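3.2 Procurement and the cost of small parts

The grant allowed us one arm, and the obvious thing to do with a grant is to spend it on the arm. We did so. The Skokano quote covered the manipulator, its controller and a power lead of heroic length; it did not cover fingers, a wrist camera mount, a table or anything to pick up. Those lines had been entered in our plan under "sundries", a heading which by December had absorbed more staff time than the rest of the budget put together.

We asked 3 suppliers for gripper fingers. Gramer offered machined pairs with a lead time longer than our contract with the research assistant. Utik replied with a brochure. Swanson could supply printed plastic pads within the month, and we ordered five pairs on the assumption that students would break four of them. The pads, mounts and fixings came to 560 euros, a sum too small for the tender process and too large for the departmental card, so it was paid in two halves.

Test objects were cheaper still and took longer to agree on. Vittoria Galli, who kept the accounts for the project, argued for plain coloured cubes on the grounds that they could be replaced without a form. The wrist view in Figure 4 shows one such cube with the orange fingers on either side of it. Glare on the tabletop is plain enough, and a matt covering has been added to next year's request, where it sits between cable ties and a new kettle.
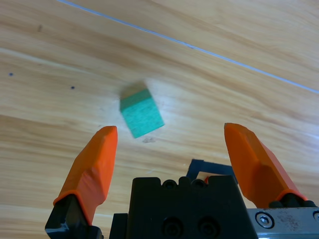 Figure 4. Wrist camera view of a green cube on the wooden table, turned at an angle to the gripper fingers.

For groups planning a similar purchase, we suggest pricing the bench before the robot. Spare fingers should have a line of their own – ours are now listed as consumables, like toner – and the screws that hold them on should be bought at the same time.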